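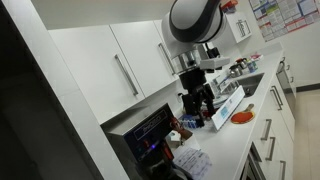 15 February 2024

Visit day notes, Flevetmont building, second floor kitchen. Writing this up the same evening while I still remember who asked what.

Two groups came through, the Espinoza people in the morning and the Lindum folks after lunch. Canan Akbulut did the talking and I had the stop button, which suits both of us fine. I'd been nervous about using the real kitchen for this (the bench downstairs has better light and I know every inch of it) but Canan was right, people get it much faster when they see the arm over a counter with a sink and a coffee brewer on it. One of the Lindum guys asked if it could make him a cup before we'd even finished saying hello!

Morning run: pick from above, fingers straight down, target was the little blue-and-white things near the back wall. Approach was good. I kept the speed at the slow setting the whole time, and somebody asked twice if it was stuck. It wasn't stuck, it was planning, but I get it, four seconds of nothing feels like forever with ten people staring at you. For next time I want Canan to have something to say during the pause. She suggested putting the planner view up on a laptop, which I like, if we can find a spot where the cable isn't a tripping hazard.

Afternoon run: same pick, then I tried the paddle because the Espinoza group had asked for "something flat" and I'd been thinking about it all through lunch. Red side up, handle toward the wall. Got it on the third try. First two the fingers touched down on the rubber and I backed off. The handle is the way to go and I should have started there. Note to self, teach a side approach on the handle and save it as its own pose.

Log for the day, from the Cinum recorder: last entry is 1,028, first one this morning was 765. I haven't looked at the force traces yet. There's a weird bump at 346 in yesterday's numbering that I still want to compare with the paddle touches, might be the same thing.

Things to fix:
- wrist bracket screw, check it again, I snugged it up at lunch
- the stainless kettle is a bad neighbor, the depth data goes to mush near anything shiny. Try a run with it moved and one with it left where it is
- print more handouts, we ran short with Lindum
- ask facilities about the overhead light by the sink, it hums and it got on my nerves all day

Canan wants to do another one before the end of February. Fine by me, but I'd like a full day of dry runs first, and no new objects over lunch (talking to myself here). Arm parked and powered down at 5:40, key is in the usual drawer.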